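Tue 15 February

Third go at the Trondura floor wax on the maple offcuts. Still don't buy the claim on the can. "Cures hard overnight" is what the Hidico rep told us in November too, and we all remember how the stair treads came out.

Put on two thin coats, 18 hours apart, buffed between. Fingernail test this morning: marks easily. Thumb leaves a print if you lean on it. Boards by the window are a bit better than the ones on the rack, which says more about the heating in here than about the wax.

Water drops left for 9 minutes, wiped off. Faint ring on three boards out of 11. The Rácz oil, put on the same day with the same rag type, left no ring on any of them, but it smells and it goes yellow on maple. Pick your poison.
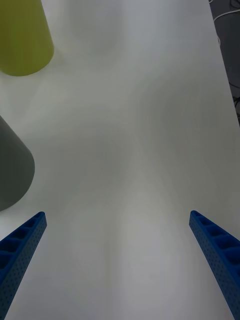
Before anyone orders a case for the Dornthorpe job: we have no scuff numbers yet. The sheet that came with the sample shows a nice straight line for wear against coats, and I can't find how they got it. No load given, no pad type. I'd call it a sales drawing until they send the raw readings.

Also not sure our own offcuts are a fair test. They came out of the bin, two lots mixed, and I sanded half to 120 and half to 150 before I noticed. Boards 4 to 7 are the coarse ones, I think. Pencil got wiped off.

To do
- resand everything to 150, label on the END grain
- one coat only on half of them
- leave a full week, don't touch
- ask Hidico which batch the can is from (lid is unreadable)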